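Home | Features | Food | Homes | Archive

The last ironmonger in Hirkton

Ada Zanetti opens the shop at half past seven, as her father did. Jornetti & Daughter sells screws by weight, cuts keys and stocks paraffin, mousetraps and one kind of blue paint. It has been on Parisi Street for 131 years, and for the last 30 of them she has run it.

Trade fell away when the Hustar retail park opened on the ring road. She let the upstairs showroom go and cut the opening hours. Takings steadied in June, when the bus stop moved back to her side of the street. 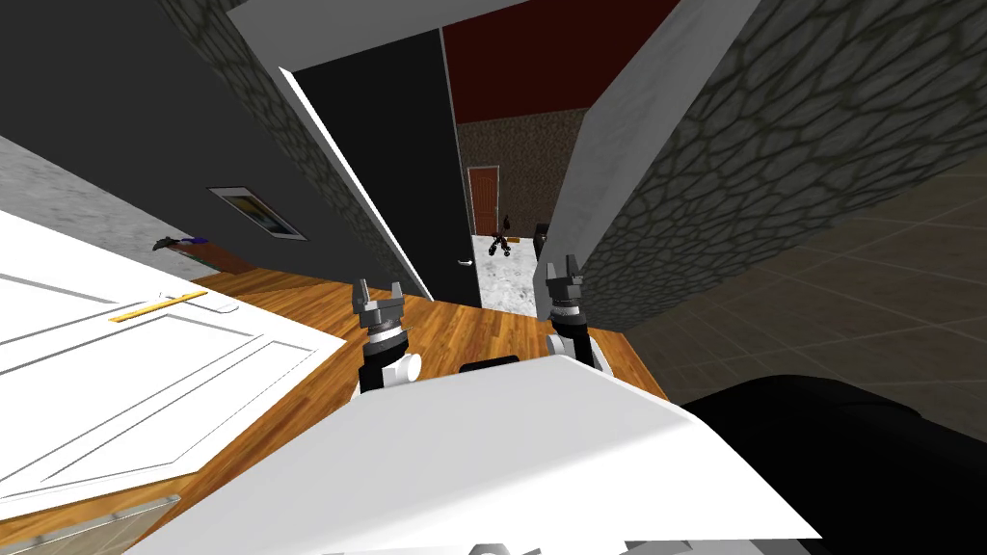

Two arms with their grippers raised, in a computer rendering.

Most customers want something small. On the morning I visited, a man came in with a broken sash cord and left with three metres of new cord and instructions on how to fit it. A woman needed a washer for a tap that had not been made since her kitchen was put in. Zanetti found it in a drawer marked "odd" and charged her 13 pence.

She keeps the accounts in a ledger and does the ordering by phone on Thursdays. The wholesaler has asked her to use its website. She has a password for it somewhere.

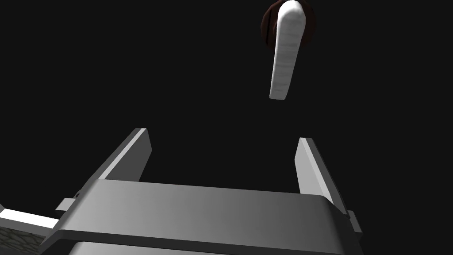

The lease runs out in two years. The landlord has offered to renew it at a rent roughly a third higher, and she hasn't replied. Her niece works Saturdays and knows the stock well, but is training as a nurse.

Parisi Street, Hirkton. Closed Wednesday afternoons.

Contact us | © 2021 | Back to top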